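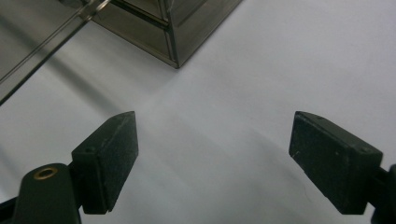
Gray box on a white tabletop.

About > Who We Are

About Raveo

We love television. We love it when it's clever and we love it when a senator gets locked in a parking garage for three episodes for no reason at all. Raveo is a small company in Prindberg that writes episode guides, recaps and season summaries for drama series, and we've been lucky enough to turn a very serious weeknight habit into a job.

It started with one show. Vosteck, the border-town thriller that ran for six seasons, had so many double agents in it that a few of us began keeping notes just to follow who was working for whom. The notes got passed around at work, then to people's cousins, and then somebody put them on a web page with a terrible green background. By the end of the second season, strangers were writing to us to point out mistakes. We fixed them all (well, except the one about the ferry, which we still think we got right!) and kept going.

What we do

Our guides now cover 461 series. Most are dramas: political thrillers, hospital shows, courtroom shows, family sagas, and the kind of mystery where the whole village has a secret and the vicar has two. We've written full recaps for 1661 episodes so far, and we add more each week during the season.

Every episode page opens with a summary of no more than 200 words that doesn't give away the ending. If you only want to remember where things stood before you sit down with the next one, read that and stop. The full recap sits underneath, with everything in it — who died, who only looked like they died, and who came back in the last minute wearing a different coat.

We also put together "Catch Up" guides for people who want to join a long show partway through. These are some of our favorite things to write. You have to decide what a new viewer really needs to know, and the arguments over that can go on for days. Our guide to Vogler, the one about the newspaper family, went through nine drafts before we agreed to leave out the entire horse farm story. We still get mail from horse farm people. We hear you, and it has its own page now.

How we work

There are 19 of us, some full time and some writing a couple of recaps a week after their day jobs. Each series has a lead writer who stays with it from the pilot to the finale if at all possible, so the person telling you about season five remembers season one. A second writer watches the same episode and checks the names, the order of events and any quotes. We watch everything all the way through, including the previously-ons and the credits, and we love a good credits song.

We try to be fair to shows that are having a bad year. A recap can be funny and grumpy about a plot hole, but a lot of people worked hard on that hour of television and plenty of viewers had a great time with it. Opinions go in the last section, under "What We Thought," and the rest sticks to what happened on screen.

Spoilers

We don't put plot twists in headlines. We don't put them in the first line of a newsletter either. Cast changes that have been announced are listed on a separate page that you have to choose to open. If you catch us slipping on any of this, please write in and we'll change it the same day.

Writing for us

We take on new recappers every September, before the fall shows get going. You don't need to have been published anywhere. Send us a recap of any one episode of any drama you like, old or new, along with a few lines about a show you think deserves more attention. We read every one, and a good half of the series we picked up last year came from those few lines!

Corrections, questions and strong feelings about finales can go through the contact form. We read those too, usually over lunch.

Page last updated Sunday, May 12, 2024

3 comments

slowburnfan
The short summaries got me back into Vosteck after I gave up in season three. Thank you!! Still don't understand the ferry though.

porchlight_tv
Any chance of more older shows? My mom and I are working through a bunch of 80s hospital dramas and there's hardly anything written about them.

teamhorsefarm
Glad it has its own page. It should be in the main guide. The will doesn't make any sense without it.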